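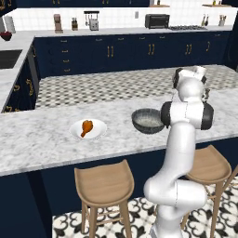

How many demonstrations per layout before I change the kitchen?

Kuo-hua Leung
Posted October 17, 2026

I am collecting demonstrations for a single-arm pick and place policy. Everything is in simulation. I drive the arm with a Dikley hand controller and record in Fledance. The task is to pick up the drumstick from the plate and put it in the gray bowl. The arm stands at the island, and the plate and bowl are both on the marble part of the counter.

So far I have 170 recorded episodes, all in the same kitchen. The plate and bowl move a little between episodes because I turned on the position randomizer, but I left it at the default range and the default is small. The arm base does not move. The stools do not move. Each episode runs 18 seconds on average, counting the time I spend getting my bearings at the start.

I trained on all of them. When I test in the same kitchen with the same kind of placement, the policy does well. When I drag the plate farther to the left, toward the sink side, it reaches for where the plate used to be, closes on nothing, and then carries on to the bowl as if it had the drumstick. I also tried a different countertop texture and it got worse in a way I can't describe very well. It hovers.

My plan was to keep going in this kitchen until I had a lot more and then move to a second one. Now I am not sure that is a good use of my evenings. What I would like to know:

Should I stop here and change the layout, or is 170 too few to tell?

Should I throw out the episodes where I missed the first grasp and had to try again? I have been keeping them but I put them in a separate folder.

Does it matter that I always grab the drumstick by the bone end? It is easier for me, so I do it every time.

The policy sees one fixed camera plus the joint positions. No wrist camera at the moment. I can add one but I would have to re-record, or at least I think I would.

Ekaette Akande

I would stop and change things now. You have enough in that one arrangement. The test you did with the plate is the answer to your first question: the policy has learned where the plate usually is and is not paying much attention to where it sees it. More episodes with the same small range will make that habit stronger.

Before you build a second kitchen, widen the randomizer in the one you have. In Fledance the range is set per object, and the default is meant to stop things from falling off the edge, so it is cautious. Set it so the plate can land anywhere on the marble that the arm can reach without stretching. Do the same for the bowl, with a minimum distance between the two so they don't overlap. Also turn on rotation for the drumstick. A round plate looks the same whichever way it is turned, but the drumstick doesn't, and if it always points the same way your wrist angle will always be the same too.

Then record 30 episodes with the wide range, train on the old and new ones together, and test. I would do 30 and look before doing more. I have recorded large batches in one go and found out afterward that a setting was off, and that is a bad night.

On the black-and-white tile section past the plate: decide now if you want objects to be placed there. If you do, include it from the start. The checkered pattern is a very different background for a small object than marble is. If you don't, mark it as excluded and don't test there.

Retries: keep them, with one condition. If you missed, opened the gripper, backed off and tried again cleanly, that is a useful episode. It shows the policy what to do when it has closed on nothing, and that is the exact thing yours can't do. If you missed and pushed the drumstick around for a while before getting hold of it, drop it. I go through mine at double speed and sort them into keep and drop. Also trim the start. If you are sitting still getting your bearings, the policy learns to sit still. That may be part of your hovering, though I would not bet on it.

Bone end: it matters less than placement. Grasping the same way every time makes the data easier to learn from. The trouble comes when the bone end is facing away from the arm or is hard to get at. Once rotation is on you will run into those cases. Pick a rule and stick to it. Mine for that sort of object is to grasp the thick part across its width whenever the thin end points away from the arm. Write the rule down somewhere, especially if a second person is going to record.

Camera: check whether your recordings saved the full simulator state or only the video and joints. If the state was saved, you can replay the old episodes and render a wrist view from them without driving anything again. There is a checkbox for it in the recording panel. It was on by default in my version.

dishpan44

just get more data. I had 100 and it was bad and then I had a lot more and it was fine. different task though (closing drawers)

Alipour Lab Helpdesk

Agree with most of Ekaette's post. Two things to add.

Your fixed camera view may have the arm in front of part of the counter. With a base that close to the island, the upper part of the arm can cover the bowl when it swings over to release. Play back a few episodes and watch for the bowl being hidden at the moment you let go. If it is, either shift the camera or add the wrist view first and change the layout second.

Change one kind of thing at a time for your tests, even if the training data mixes everything. Keep one test set for plate position, one for bowl position and one for textures. If you change the plate position and the countertop together and it fails, you will not know what to fix. Ten fixed starts in each set is enough to begin with. Save the random seeds so that you can run the same starts again after each training.

For the texture problem, Fledance can swap surface materials at replay time, so that also does not need new driving if your state files are there.

Kuo-hua Leung

Thank you both. I checked and the state files are there for everything except the first evening, when I was still on the old version. I am replaying the rest now with a wrist camera. It is slow on my machine.

The bowl is hidden at release in a good part of the ones I have looked at so far, so I will move the fixed camera as well. I set the plate range wider and will record the 30 after that. The tile is excluded for now. I want to have a second kitchen by December, so I may come back with the same question about drawers.

Contact Clindum Community Help | © 2026 Clindum | Terms | Back to top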